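Papers > Shared Workshops > Kerton Arm > 3.2 Wrist Camera and Gripper

3.2 Wrist camera and gripper

We built the Kerton arm on evenings at the Brodley workshop, and the wrist was by far the most fun part. Man-lok Chung cut both fingers with angled tips, so the camera keeps them in view along with whatever lies ahead (Figure 2). A bright blue piece in a light gray block makes a lovely target – the color stands out from the pinkish-beige surface even with a band of shadow across it. We saved 663 views this way, and Fatima Ugwu sorted nearly 200 of them by hand in September. The finger mounts went through 80 test closings before we moved on to the elbow.

Figure 2. Wrist camera view with the gripper fingers spread and the blue piece ahead.
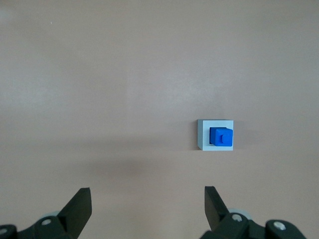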